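Plendix wrist masks leave finger residue; Plerker rejects grasps on thin objects

Status: Open, workaround available
Component: Plendix self-filter, Plerker grasp planner
Opened: 2024-05-24
Reported by: Sachiko Aoki
Assigned to: Abelardo Grajales

Summary

The grasp planner returns NO_FREE_APPROACH for flat items placed on the work table at the Ichikawa site. The same items are planned normally when the wrist clouds are disabled and the head camera is used alone. The reporter first saw the fault after the Plendix update and has reproduced it on both work tables. Taller items do not show it.

Report

During tabletop trials the operator requested a reach to a small flat card near the left end of the table. The head camera detected the card and the arm moved to the pre-grasp pose without any warning. On request of the final approach, Plerker evaluated 82 candidates and rejected every one of them for collision. The arm held its position, as it is designed to do, and the operator ended the run from the console. No contact was made and no protective stop was recorded.

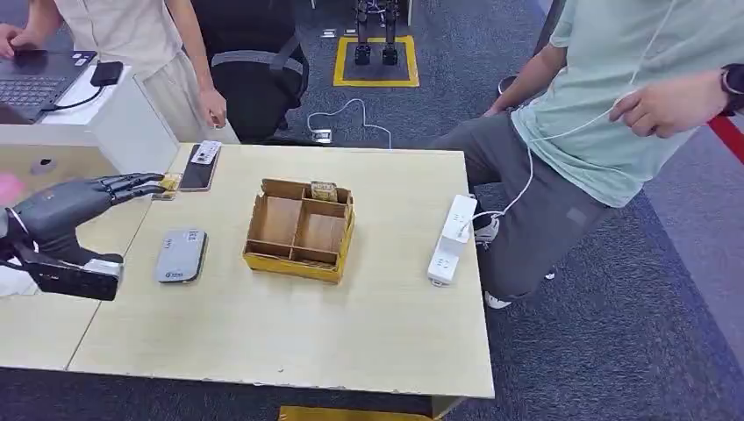

Head camera: hand over the gold-colored card, near the black phone.

The reporter asked whether the clearance margin had been changed in the update. It had not. The value in the site file matches the value in the release file, and lowering it to zero for a single planning call (no motion executed) did not produce an accepted candidate.

First response, Abelardo Grajales

The collision log was requested and received. In every rejected candidate the contact pair is the hand against an unlabeled cluster in the scene map. The cluster does not correspond to any item detected by the head camera. It sits slightly above the table plane and moves when the wrist moves, and this points to the robot's own geometry being written into the map as an obstacle.

The wrist cameras always have part of the hand and forearm in view. Plendix is expected to remove these pixels with a mask rendered from the arm model at the current joint angles. The mask has two known weak points. The forearm covering is soft and folds differently in each pose, so its outline cannot be rendered exactly from the model. The fingers are modeled well, but the rendered mask is only as good as the joint angles supplied to it.

The site was asked to record the raw wrist images together with the rendered mask and the time stamps of both, with the hand held still and then with the fingers moving slowly. The site was also asked to leave the usual clutter on the table during the recording.
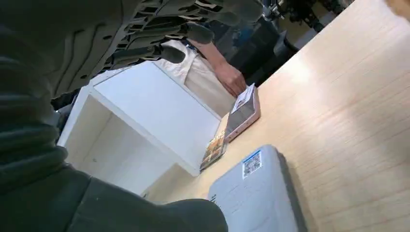 Comparison of the masks with the images gave a clear result for the still case. The mask covers the fingers fully and leaves only a thin rim along the padded covering, which the default dilation is intended to absorb. In the moving case the mask trails the fingers. The uncovered strip is widest at the fingertips, and the points in it are projected into the map at close range, directly on the approach path.

Time stamps confirm the cause. Finger joint states reach the mask renderer 57 ms after the image they are paired with. The renderer does not interpolate. It takes the most recent joint message and accepts it without checking its age. Before the update the image itself was delivered late enough that the two happened to agree. The new image transport is faster and the agreement has been lost.

Delwyn Gilchrist, who maintains the map server, noted that residual points should in any case decay once later views show the space to be free. They do, but the decay rule requires a clear line of sight. With the hand stationed above the target, the region under the fingers is seen only by the wrist camera that wrote the points in the first place, and the masked pixels carry no free-space information. The false cluster therefore stays until the hand is withdrawn.

Second response, Mohcine Shawky

A question was raised about people reaching onto the table while the arm is holding. This must be handled with care in any change to the filter. A wider mask removes more of the robot, and it also removes more of whatever is next to the robot. The person layer is computed before the self-filter and is not affected by the mask, and this was verified by replaying the wrist recordings with the dilation set to its maximum. A hand at the edge of a tablet close to the fingers was retained in the person layer in the replay.

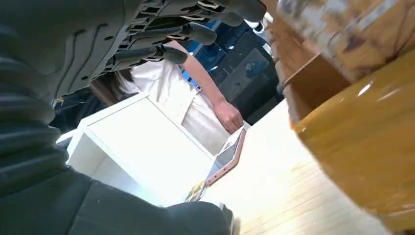

Manipulation Software Support — Cirance Robotics Center

The replay also showed a second, smaller effect. Objects very close to the wrist lens are strongly blurred and return unreliable depth. These returns were formerly dropped by the near-range cutoff. The cutoff was moved to the site file in the update, and where the site file has no entry the value falls back to zero. The Ichikawa site file has no entry. Restoring the previous value removed the stray points at the border of the image but did not, taken alone, clear the rejected candidates.

Workaround

1. Stop the planner. Leave the arm powered and in the rest pose.
2. In the site file, set the mask source to "interpolated" and the joint buffer to 117 ms.
3. Add the near-range cutoff entry with the value listed in the release notes for the previous version.
4. Restart Plendix, wait for the status "filter ready," and then restart Plerker.
5. Clear the scene map with the arm in the rest pose. A map saved under the old settings will still contain the false cluster.
6. Run the flat-item check at reduced speed before returning to normal operation.

Do not increase the mask dilation as a substitute for step 2. It hides the residue and can also hide the item to be grasped.

Site reply, Sachiko Aoki

The workaround has been applied on one table. The flat-item check passes there, and the planner now accepts candidates for the card and for a thin booklet. Planning takes noticeably longer on the first call after a restart — we would like to know whether this is expected. The second table remains on the old settings so that the fault can still be reproduced if further recordings are needed.

Reply, Abelardo Grajales

The delay on the first call is expected. The joint buffer must fill before the first mask is rendered. Please keep the second table as it is for the present. Mogens Kjærgaard is preparing a patch in which the renderer rejects joint messages older than the image and reports a warning in the operator console. A request for one further recording, with the fingers closing at normal speed, will be sent to the site when the patch is ready for testing.

Related items
Plerker: NO_FREE_APPROACH returned near shelf panels
Plendix: near-range cutoff missing from site file after update
Map server: points under the hand do not decay
Wrist camera time stamps, notes from December

Cirance Robotics Center, Manipulation Software Support | Contact the support desk | © 2024 Cirance | Back to top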